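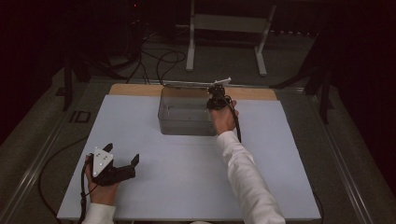 Pusteo Bramo 7 Desktop Analog Synthesizer: Review
Posted 9/15/25

The Bramo 7 is a seven-voice analog polysynth in a desktop case, without a keyboard. Seven is an odd count for a polysynth. Pusteo's manual explains that the eighth voice slot on the main board is used for a shared noise source and the external input, and both of those can be sent through a spare filter of the same type as the others.

Each voice has two oscillators, a four-pole low-pass filter, a two-stage amplifier and two envelopes. There is one LFO per voice plus a global one. Oscillator tuning drifted by a few cents in the first ten minutes after power-on and then held. The autotune routine takes under a minute and mutes the outputs while it runs, so it should be done before a set.

The filter is the main reason to buy this unit. Resonance stays even across the range and the low end does not thin out much until the control is past three o'clock. With both oscillators on pulse and slow width modulation, it gives the wide, slightly cold pads heard on many early 1980s records. Brass sounds are good. Basses are adequate in unison mode and plain otherwise. Plucked sounds suffer a little from the envelopes, whose shortest attack has a soft front edge that I could not remove.

The sequencer holds 100 patterns and records up to 113 steps in each. I could find no musical use for that number, but odd lengths against a straight drum part do give long phrases that take a while to repeat. Parameter locks work on every knob except master volume and glide. Swing is set per pattern.

Effects are limited to a chorus and a delay. The chorus has two fixed settings, and the second is noisy enough to hear between notes on headphones. The delay syncs to MIDI clock and can be placed before or after the chorus from the settings menu.

I ran the Bramo 7 against my older Cornuvby rack module, both going into a Sakamoto mixer with no EQ. The Cornuvby is brighter and has faster envelopes. The Pusteo has more weight below 200 Hz and its output is hotter, so levels need matching before any fair comparison.

Connections are stereo out, headphones, one audio input, full-size MIDI in and out, USB, and clock in and out. There is no MIDI thru. Program changes sent over USB were ignored until I updated the firmware in August.

Price as tested was $1,586, power supply included. For pads and slow sequences I would pick it over the Cornuvby. For percussive parts I still use the older unit.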